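2023년 6월 21일
Kendow 셀 (양팔) / 시뮬 쪽 세팅 + 실기 점검 메모
Wovidico Nostport 작업실

오전. 어제 이어서. 오른팔 그리퍼가 그릇 테두리 잡고 랙 위로 가져갈 때 손목이 살짝 튀는 문제. 실기에서만 나는 줄 알았는데 시뮬에서도 나옴. 그럼 하드웨어 아니고 파라미터 쪽. 일단 다행인데 어제 커플링 풀어본 시간이 아깝다.

확인한 것
- 오른팔 TCP 오프셋. 시뮬 값이랑 실기 값이 z로 3mm 다름. 지난 3월에 손가락 바꾸고 실기만 갱신, 시뮬은 그대로 둔 듯. 시뮬 맞춤.
- 맞추고 다시 돌림. 튐 줄긴 했는데 안 없어짐.
- 그릇 충돌 메시 열어보니 통짜 볼록 형상으로 들어가 있음. 테두리가 없는 거나 마찬가지. 손가락 안쪽이 메시를 파고드니까 솔버가 밀어냄. 이게 튐의 원인으로 보임.
- 메시 쪼개서 다시 넣음. 10회 반복, 튐 없음.
실기 튐은 별개일 수 있음!! 시뮬 고쳤다고 실기 닫지 말것. 실기는 오프셋 맞는데도 튀었으니까 그리퍼 닫힘 속도부터 볼 예정.

랙
철망 랙은 살이 가늘어서 접촉 계산이 느림. 바닥 살은 그대로 두고 옆면만 얇은 판으로 대체해 봄. 빨라짐. 대신 손가락이 옆면 틈으로 들어가는 동작은 이제 시뮬에서 안 됨. 이번 작업에선 위에서만 넣으니 괜찮음. 나중에 다른 작업 붙이는 사람 주의. 원본은 rack_old로 남겨놨음, 지우지 마세요.

왼팔
주황 큐브 접근. 내려오는 위치는 맞는데 손가락이 큐브에 너무 바짝 붙음. 열림 폭을 2단계 키움. 그러고 나니 이번엔 닫을때 한쪽 손가락이 먼저 닿아서 큐브가 밀림. 접근점을 큐브 중심 기준으로 다시 잡아야 하는데 지금 접근점이 모서리 기준으로 되어 있다. 누가 왜 이렇게 해놨는지 모르겠음 (나일 수도). 오후에 수정.

좌우 표기 또 헷갈림. 로그의 right는 로봇 기준 오른팔, 화면에선 왼쪽에 나옴. 이번에도 왼팔 값에 오른팔 오프셋 넣고 한참 헤맸다. 설정 파일 맨 위에 주석 달아둠.

케이블
실기 쪽. 왼팔 베이스 옆으로 도는 케이블 여유분 점검. 어깨 많이 돌리면 당김. 클램프 하나 풀고 여유 더 줌, 다시 조임. 피복 눌린 자국 있는데 찢어진 데 없음. 다음 점검 때 같은 자리 볼 것.
시뮬의 케이블은 그냥 모양만 있음. 충돌 안 잡힘. 시뮬 통과했다고 케이블 안전한 거 아님.

프레임
Baumgartner에서 받은 기둥 도면이랑 시뮬 모델 대조. 앞쪽 가운데 기둥 위치가 시뮬에서 11mm 안쪽. 도면대로 옮김. 팔 경로엔 영향 없었는데 카메라 자리 잡을 때 걸릴 값이라 고쳐둠. 나머지 기둥은 맞음.

오후
- 큐브 접근점 중심으로 변경. 밀림 없어짐.
- 양팔 동시 동작 돌림. 오른팔이 랙 위에 있을 때 왼팔 팔꿈치가 가까워짐. 충돌은 아닌데 여유가 마음에 안 듦. 왼팔 대기 자세를 바깥으로 뺐더니 이번엔 관절 한계 경고 뜸. 절반만 빼는 걸로 타협.
- 테이블 마찰값은 건드리지 않음. 한번에 두 개 바꾸면 또 뭐가 먹혔는지 모르게 됨.

남은 일
실기 오른쪽 그리퍼 닫힘 속도 낮춰서 비교
설정 파일 정리후 백업 (오늘 값 따로 저장해둠, 폴더명에 tcp_fix)
오른쪽 끝의 초록/검정 물체, 질량값이 비어 있음. 기본값으로 들어가는 중. 저울로 재서 넣기

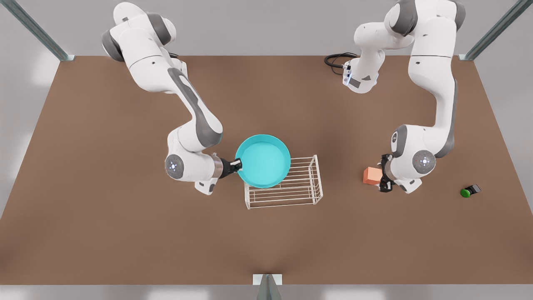 구본율
Wovidico 셀 유지보수 담당

그릇 메시 교체 후 렌더. 오른쪽 그리퍼가 청록 그릇 테두리 잡고 흰 랙 바로 위로 든 자세, 왼쪽은 큐브 바로 옆. 손가락이랑 테두리 닿는 데 확대해서 봐야 하는데 이 각도로는 잘 모르겠음. 내일 손목 쪽 시점 추가해서 다시 뽑기. 실기 전원 내렸고 티칭펜던트는 충전대에 꽂아놈.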